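Standing Water in the Return Line

Drains under older office blocks rarely fail all at once. At Timuvside, a 51-unit building finished before the local code required cleanouts on every branch, the first sign was a slow sink on the second floor. The line behind it had lost most of its slope where a hanger had pulled out of the slab.

Fergal Lenihan, the building engineer, had the branch surveyed in November. The survey covered 600 feet of cast iron and found scale in the bends and one low spot holding water. Jetting at 2000 psi cleared the scale. It did nothing for the low spot, which had to be cut out and rehung at a quarter inch per foot.

Contractor Stollix priced the repair at $3000, including two new cleanouts. Lenihan also asked for hangers at closer spacing than the original drawings show. Cast iron should be supported near every joint, and the old work skipped several.

The rest of the stack is due for inspection next year. Until then, the tenants have been asked to keep coffee grounds out of the kitchen sinks.

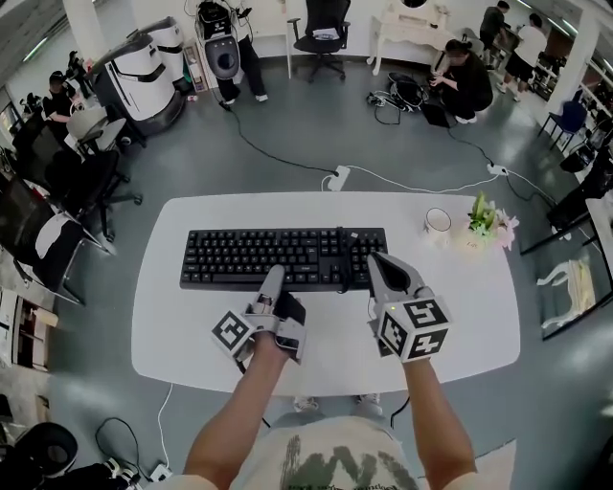 Darragh Brophy
Contributing Editor, Building Systems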